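Belau Key by Itik

If you've ever had that sinking feeling when your email asks for a code and your phone is in another room (or at the bottom of the lake, as happened to my brother-in-law), you'll understand why we're so fond of this little thing. The Belau Key plugs into your laptop or taps against your phone, and that's your second sign-in step taken care of!

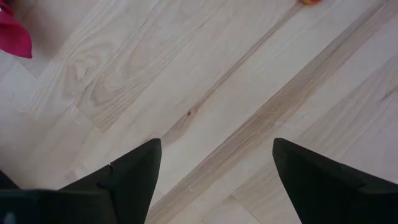
It holds up to 194 accounts, which ought to last most families a good long while, and it never needs charging. We do suggest buying two and tucking the spare in a drawer at home.

Each key comes with a lanyard loop and a printed setup guide written by our own Obaidul Rathnayake, who will happily answer your emails if you get stuck on page three.

Two-year warranty. Ships from Brarnov starting in February.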